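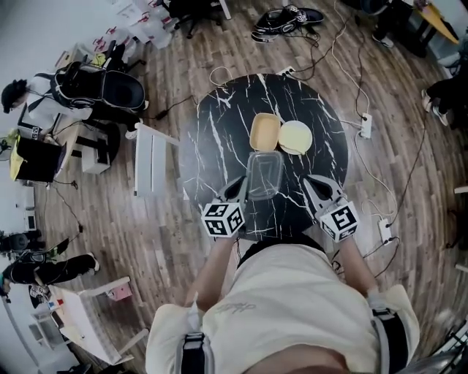 Lesezeit: 2 Minuten

4. Skipass am Automaten aufladen und aktivieren

Dieser Abschnitt gilt für die Konora-Karte in den Gebieten Killik und Simard. Gäste mit einer Papierkarte wenden sich an die Kasse der Talstation.

4.1 Karte vorbereiten

1. Kartennummer auf der Rückseite suchen. Sie beginnt immer mit 882.
2. Kamia-App öffnen und unter »Meine Karten« die Nummer eingeben.
3. Namen genau wie im Ausweis schreiben, mit Akzenten (z. B. Hélène Fortin). Bei Abweichungen kann der Ermäßigungstarif am Drehkreuz gesperrt werden.

4.2 Guthaben laden

1. Karte flach auf das Lesefeld des Automaten legen und liegen lassen, bis der Signalton kommt.
2. Gebiet und Gültigkeit wählen. Der Verbundpass für beide Gebiete kostet 210 Euro, der Pass nur für Killik 100 Euro.
3. Bezahlen und Beleg aufbewahren. Ohne Beleg ist bei Verlust kein Ersatz möglich.

Hinweis: Der Sommerpass für Wanderer wird ab August an denselben Automaten verkauft, gilt aber nur für die Gondelbahn – Sessellifte sind ausgenommen.

4.3 Erste Fahrt

1. Karte in die linke Jackentasche stecken, getrennt von Handy und Autoschlüssel.
2. Einzeln durch das Drehkreuz gehen. Leuchtet die Anzeige rot, einen Schritt zurücktreten und erneut versuchen.
3. Nach 2 Fehlversuchen das Personal an der Bahn ansprechen.

Achtung: Karte nicht lochen oder knicken. Beschädigte Karten werden nicht erstattet.

Die letzte Bergfahrt ab Simard ist um 15:45 Uhr. Wer danach noch zurück nach Killik muss, nimmt den Skibus ab der Talstation. Der Verbundpass gilt dort als Fahrschein.

12 Mal geteilt | 3 Kommentare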